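When the Gripper Wouldn't Let Go

Apr 30, 2018

Yupin Thaweesak starts talking before I have my coat off. She has a laptop under one arm and a plastic crate of dented snack packages under the other, and she wants to tell me about the worst week her team has had, which she also considers one of the best. "We found a real fault," she says, setting down the crate. "A proper one, with a cause! Do you know how rare that is?"

I didn't, but I was glad to learn. Thaweesak leads the two-arm handling group at Prarkora, a small automation firm on the edge of Wodbridge. Her group teaches pairs of robot arms to move packaged goods from one spot to another: bags, boxes, tubs, anything you might find in a store. Stiff boxes have been easy for years. The soft and shiny stuff is where it gets interesting, and last November it got a little too interesting.

It began with a pinch. Zixuan Jiang, the youngest engineer in the group, was standing at the bench with one hand on the table, straightening a package between runs. The software had the arms marked as paused. The left gripper closed anyway, on the end of his finger.

"It was a bruise, and I want to be clear about that, because my mother reads everything," Jiang says. "These are small arms. But I'd told it to stop, and the screen said it had stopped, and then it moved. You don't forget that feeling."

He hit the stop button with his free hand and found out about the second half of the problem. The arms went still, as they should, and the gripper stayed shut. He had to work his finger out sideways. Thaweesak closed the bench that same hour and taped a sheet of paper over the power switch with one word on it, and the word isn't one we print.

The benches are back in daily use now, and I got to see plenty of the work. Two arms face each other across a pale speckled tabletop, each with a small camera on a bracket and a gripper with a yellow tip, and they reach in toward the same flat package until the tips are almost touching. I could have watched it all afternoon.

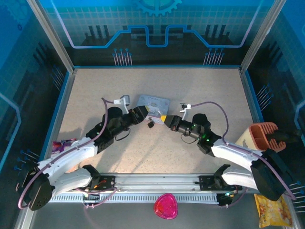
Looking for the ghost

The first suspect was the software, and that meant Boyang Xiao, who wrote most of it. He took the news well, he says, for around ten minutes. Then he went home, came back with a sleeping bag, and read log files for two days.

"Everybody said ghost," Xiao tells me. "I don't like ghost. A ghost means you can go to lunch. Somewhere there was a message telling that gripper to close, and I wanted to see its birth certificate."

He found it, eventually. The pause command was doing its job on every joint from the base to the wrist. The gripper ran on a separate channel with its own short waiting line of commands, and the pause never touched that line. If a close command was already waiting when somebody pressed pause, it sat there until the channel had a free moment, and then it went. Most of the time the line was empty, so pausing looked perfect. When the package was slippery and the gripper kept making little corrections, the line filled up.

Xiao built a test to prove it. He put a foam block where Jiang's finger had been, ran the arms through the same pick, and paused at random moments. Out of 1,013 pauses, the gripper closed late in 20.

"Twenty!" Thaweesak says, and she's really beaming at this point. "We'd used that bench for months. We'd all had our hands in there. I felt sick when I saw the number, and I also wanted to frame it, since now we could fix it."

The other half, the gripper that stayed shut after the stop button, was Gladys Rengifo's department. Rengifo looks after the hardware and has strong opinions about springs. The gripper had been set up to hold its position when power was cut, which makes good sense when the arm is carrying a jar over somebody's foot. It makes less sense when the thing being held is a person.

"There isn't one right answer," Rengifo says. "If it lets go, things fall. If it holds on, things stay pinched. You have to pick for the job you're doing, and we hadn't picked. It came out of the carton that way and we left it."

Her bench handles light packages close to the table, so she chose letting go. She redid the wiring so that the stop button now cuts the closing force and leaves the fingers loose enough to push open with one hand. She made me try it. It feels like opening a stiff clothespin, and I did it 8 times, mostly for fun.

What slippery packages do

I asked why the fault had hidden for so long, and all three of them started answering at once. The short version is that the team changed its groceries. Through the summer they'd practiced with plain cartons from a supplier called Truvine. In the fall they switched to the kind of bright printed packaging that real customers handle, with glossy film and busy artwork, and the corrections piled up.

Jiang loves the new packages, bruise or no bruise. He showed me the feed from a wrist camera nosed right up to one container, a white bunny and a floppy-eared puppy filling most of his screen, both wearing bows. Up that close the camera gets a great deal of cartoon and very little edge, and the edge is what the software needs in order to decide where to grip. So it guesses, adjusts, and guesses again, and each adjustment is another command in the line.

"A person would just grab it," he says. "The arm has to have this whole conversation with itself first. I find it kind of sweet."

Xiao's fix went in the week after the foam block test. Pause now empties the gripper's line before it does anything else, and the screen isn't allowed to show the word "paused" until the gripper has reported back. He reran the whole set of pauses on the foam block and got no late closings. Then he asked Cletus Park, who works on a different project and had no stake in the result, to run it all again. Park got the same.

The hands rule changed too. Before November, a pause was enough to reach in. Now it's the stop button, every time, even to nudge a package a finger's width. Jiang says the new habit costs him a few seconds a run and that he grumbled for a day before he got used to it.

I had a couple of questions left for Thaweesak before she ran off to a meeting. 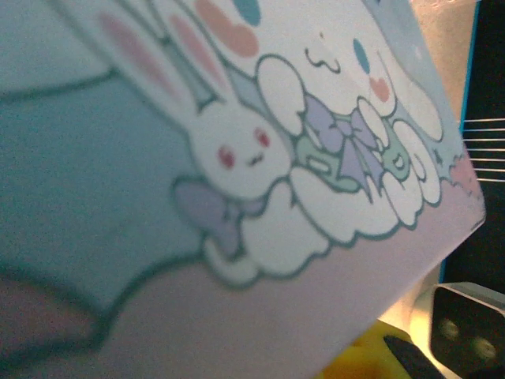 Would the stop button alone have prevented the pinch?

"Pressed before he reached in, it would have. The button cut the motor commands even back then, so nothing waiting in the line could have gone through. What it couldn't do was open a gripper that had already closed, and that's the part Gladys fixed."

And what should a small shop with one pair of arms take from this?

"Test your pause! Please. Use foam, or a carrot, anything you don't mind losing. Do it while the gripper is busy, and do it a lot of times. We'd tested ours with the arms sitting there doing nothing, and of course it passed. And find out what your gripper does when the power goes. Ask the seller, then try it yourself anyway."

She has written the whole thing up, logs included, and sent it to the other shops in Wodbridge that run similar benches. One of them, Cao, wrote back within the day to say they'd tried the foam block and caught a late closing of their own. Thaweesak read me the email off her phone in the hallway, twice, and then she was late for her meeting.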